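Ultrasonic Mole and Vole Repellers: Frequently Asked Questions
Flatmont Yard Notes

Do the solar stakes work on moles?
Don't count on it. The box for the Flerow stake promises a mole-free lawn in 60 days. Moles shift their feeding tunnels all the time, so a quiet corner in two months proves very little. We ran 5 stakes in one yard from March on and got fresh ridges right between two of them.

Would more stakes help?
The sellers think so, naturally. Cherkaoui suggests one every 44 feet, then recommends doubling up on clay soil. At that rate a plain backyard starts to look like a runway, and you still have the mole.

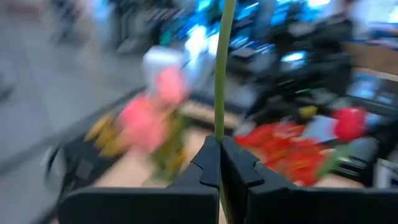
A reader in Fleton objects that her moles left within a week of putting the stakes in and never came back, and asks why we won't give the product any credit. We're glad they left. We'd be more convinced if the yard next door, with no stakes, had kept its moles over the same week. She didn't know whether it had.

Are moles eating my tulip bulbs?
Probably not. Moles eat worms and grubs. Voles eat bulbs, and they're happy to use a mole's tunnel to get there. If a plant leans over and the bulb underneath is gone, suspect voles. Look for small open holes with no big mound of dirt.

What about castor oil, mothballs, or chewing gum?
Castor oil granules may push moles a short way off for a while, and rain washes them down. Skip mothballs. They aren't meant for soil, and using them that way goes against the label. The gum story has been going around for years and we've yet to see anything behind it.

So what do you use for bulbs?
Wire mesh. Line the planting hole with half-inch hardware cloth, set the bulbs in, fold more mesh over the top, and backfill. The shoots come up through the gaps. It's dull work and it scratches your hands. 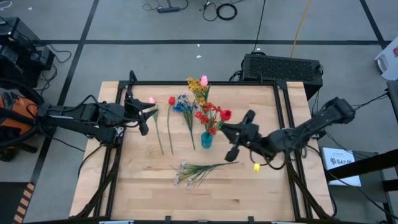
Can I return a repeller that didn't work?
Read the terms before you open the box. One seller we checked allowed 17 days, on a product that asks for 60 before you judge it. Draw your own conclusions, and keep the receipt.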